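Draltmont starts recording sorting examples for small electrical parts

Draltmont has begun recording operator-guided runs on a two-arm bench, with the aim of training a policy that sorts small electrical parts and short wire harnesses. Recording opened in December at the company's Tendham site and is set to continue until 3803 runs have been stored.

In each run an operator guides both arms from a separate console, moving parts between a steel tray and the yellow trays on either side. Joint positions, gripper commands and camera streams are logged together. A run lasts up to 40 seconds. Runs with a dropped part are kept and labeled, while runs with a lost camera signal are deleted.

Loose wire is the main difficulty, according to Milan Meijer, who leads the recording work. "A connector body has a shape you can plan for. A harness takes a new shape every time you put it down," Meijer said. Operators are told to lay the harnesses out differently before each run and to vary the point where they grip them.

The files are checked by Jeptoo Odera's group, which trims idle time at the start and tags each grasp. A first model, named Bakilana, will be trained on a subset covering 12 part types. The remaining types are held back for testing.

Wire harnesses in the steel tray at the wrist camera, then the full bench with a red circuit board on the liner.

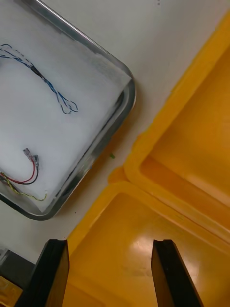
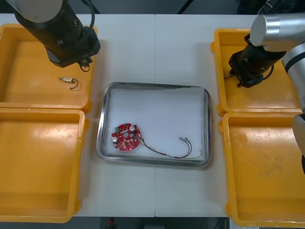
Assunta Benedetti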